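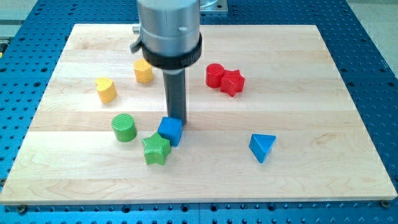 Two Towns, One River: Opinion on the Trevstead Boundary
Student project report, Albertina Correia

1. Background

The border between Trevstead and Lirnedby has been argued over since before my parents were born. Both sides claim the east bank of the Shukla, where nearly 3,000 people live. The police post there is staffed from Trevstead, but the schools follow the Lirnedby calendar. My project asked what residents want, and whether their answer depends on which side issues their papers.

2. Method

I handed out a one-page form in February at the bus station and the Trolledar market. I gave out 308 forms and got 243 back. The form had five questions and a blank space for comments. I left out the forms from people under 16. The wording of question 4 was changed after my first morning, when several people read "autonomy" as "independence."

3. Findings

Most people did not pick either town. The most common choice was shared administration, followed by keeping things as they are. Papers mattered less than I expected. Age mattered more — older residents mentioned the curfew years often, and younger ones wrote mainly about jobs and the checkpoint on the bridge.

Opinions of the police were mixed. Many respondents praised the flood rescue work and in the same comment complained about house searches. I coded these as "both," and they became the largest group in section C.

4. Limits

The market draws more farmers than office workers. Women returned fewer forms than men. I had only 2 interviews with officials, and one asked that his remarks not be quoted.

5. Further work

The form should be repeated in the hill villages, where I could not get a permit. Tables and the blank form are in Appendix A.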